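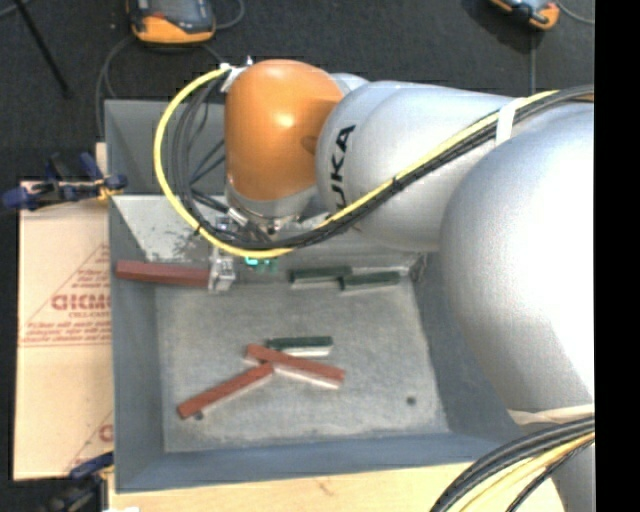

Block Bins: Kumgate Workshop

By Cempaka Sembiring
14th December

The Kumgate gallery covers the storage bins and block sets in regular use in the workshop. Entries are short and deal with surface condition, layout and handling. Part lists are kept separately in the Tarkton binder on the shelf by the door.

Red and green blocks, gray bin
Both colors share one bin and are stored without dividers. Long pieces can lie close to level on the floor of the bin, and the one against the left wall is a red one. Reference number 1756.

Bin floor
Mottled gray, with pale scratches and scuffs. The wear is on the surface and has been logged as cosmetic. Floors are wiped with a damp cloth and left to dry before the blocks go back in. No abrasive pads.

Bin walls
The walls slope, so small pieces slide back toward the floor when the bin is tipped a little. Dark scuff marks on the lighter part of the rear wall are left alone unless they transfer to the blocks. Haziq Nair tried a solvent on an older bin in April and it dulled the finish - soap and water only from now on.

Refilling
A full set is 96 blocks. Pour from low down, level by hand, and keep the pile below the rim. Any block with a split corner goes in the reject tray and is written up on the sheet. Dimas Wibisono holds the spares.

Labels
Latatel labels go on the outside of the bin, front wall, 30 mm below the rim. Older Nechyporuk labels can stay until they peel. Do not put a new label on top of an old one.

Corrections to reference numbers go to Sekar Lau. Replacement bins are ordered through Zulkifli Rahman - allow more than 3 weeks for delivery.

Last updated by C. Sembiring: wall cleaning note revised, label height added

Shares: 3
Comments: 0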